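How to Write a Wedding Toast You'll Enjoy Giving

by Perla Huerta

I've given 17 toasts and I still get giddy before every one! The best part is the writing, so pour yourself a coffee and let's start with the person you're toasting.

Grab a sheet of paper and write down every story you remember about them. Go fast, don't judge. The time the car died outside Drutimus, the awful haircut, the phone call in July. Then circle the one you'd tell a stranger.
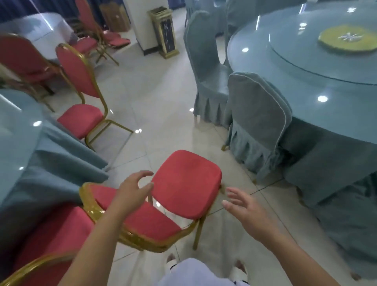
2 min read

Now tell that story out loud, with your phone recording. You'll hear right away where it drags — cut there first. My friend Azucena Quintero got hers down to 43 seconds and people were still quoting it over cake.

Next, write one sentence that links the story to the couple. Plain is great: "She drove all night for me, and now she'd do it for him."

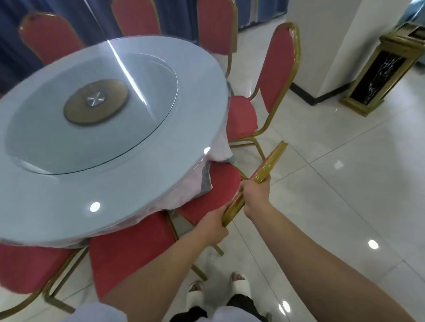
Once you have that sentence, build the ending around it. Say both names, wish them something specific (more camping trips, a bigger kitchen) and raise your glass. Write the last line on a card in big letters, even if you've memorized the rest.

Practice standing up, holding a glass of water. Three run-throughs the night before is plenty, and one more in the morning if you're enjoying yourself — I always am!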